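Speaker notes: Keeping your own keys (and not losing them)
October members' night, 7:30 pm

Welcome everyone, and thank Azra Hoxha for the urn and the slices. Start slowly, as half the room will be new to crypto and the other half will want to argue with me!

Open with Tiago's story. He bought coins on Voton years ago, spent $900 all up, and wrote his recovery words on the back of a rates notice. Pause here. Let them groan.

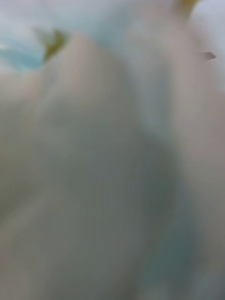 Then ask who has a wallet and who could find the recovery words tonight. Be kind about it (I couldn't have, until last winter). Explain that the coins don't live on the laptop at all, and that the words are what you're really looking after.

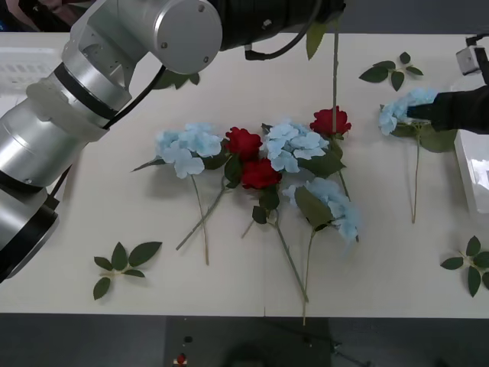 Part two: Where to put the words

Paper is fine, two copies, two houses. No phone photos, please, and no emailing them to yourself. Bram Willems will want to mention his metal plate, so give him a minute or two.
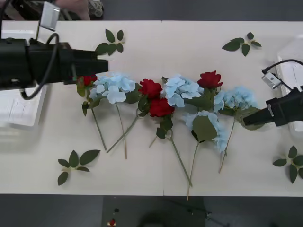
Move on to wills, which people never enjoy but always thank me for later. Your executor needs to know the wallet exists. Hartmut has kindly offered to stay back for anyone with questions, and I've printed 20 checklists.

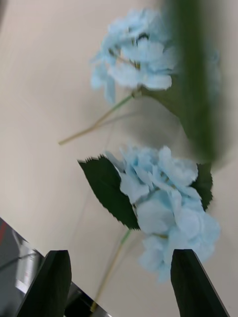
Light blue hydrangea heads, artificial

Finish by 8:45, then tea.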